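11/6/20
Workshop notebook - Plondberg dye shed
Posted by the bench 2 notebook keeper

Carried on with the orange peel dye. The last batch in October came out a dull straw colour and I wanted to know if the fault was the peel, the water or the mordant. Changed only the water this time. Tap water here is hard and leaves a white ring in the kettle within a week, so I used rainwater from the butt behind the Mivar store, strained twice through muslin.

Yarn is the undyed Tufa wool, two skeins, scoured the evening before with plain soap and rinsed until the water ran clear. Alum at the usual strength. One skein went in the alum bath and stayed there overnight under a plate. The other was left without mordant as a check.

Peel weighed in at 600 g with the pith left on. I have read that the pith makes the bath cloudy and does nothing for the colour, but scraping it off is slow work and I would like to see the difference before I spend an afternoon on it.

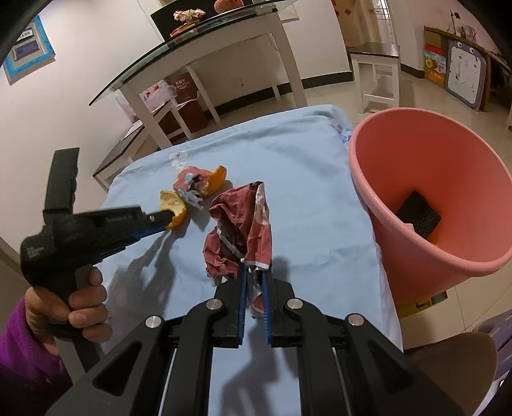
Does the peel need to be dried first?
Fresh peel works and so does dried, but they don't weigh the same, so a recipe written for one can't be used for the other without changing the amounts. I used fresh today. If drying, spread it in one layer and turn it daily, otherwise it goes mouldy where the pieces touch.

Chopped the peel small and covered it with the rainwater. Brought it up slowly and held it just under a simmer for 40 minutes. The smell was strong and a bit like marmalade for the first half, then flatter. At 20 minutes the bath was pale yellow, at the end a deeper yellow with a brown edge. Took it off the heat at 1335 and let it cool with the lid on. Strained through the same muslin. The liquor was cloudy, as warned, and some fine bits got through.

Both skeins wetted out and put in together. In hindsight I should have used separate pots, as the alum will have leached a little and the check skein is no longer a proper check. Tied a knot in the tail of the plain one so they can be told apart. Heated again, gently, and turned with the glass rod. The wooden spoon still has madder in it from the Jista samples and shouldn't be used for yellows. I have moved it to the red jar.
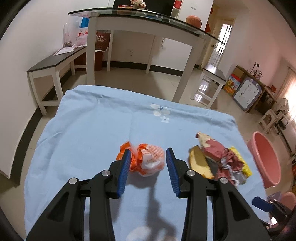 Alum skein is a clear soft yellow, much better than October. Plain skein is cream with a faint yellow cast and uneven at one end where the tie was too tight. Loosen the figure-of-eight ties next time, all of them.

So the water matters, at least with this wool. Can't say yet how much of the change is the water and how much is the longer soak, as the October skeins only had a few hours in the alum. That should be run again with hard water and an overnight soak before anyone writes it up on the wall chart.

Split the leftover liquor into two jars. Put a pinch of iron in the first and it went olive at once. The second is plain. Both are labelled and on the lower shelf - please don't tip them out, I want to dip some cotton strips when I am next in.

Light test: half of each skein wound on card, one end covered, on the south windowsill. Look again in a fortnight.

To get: more alum, pH strips, muslin.

Contact the workshop | © Plondberg dye shed | Back to top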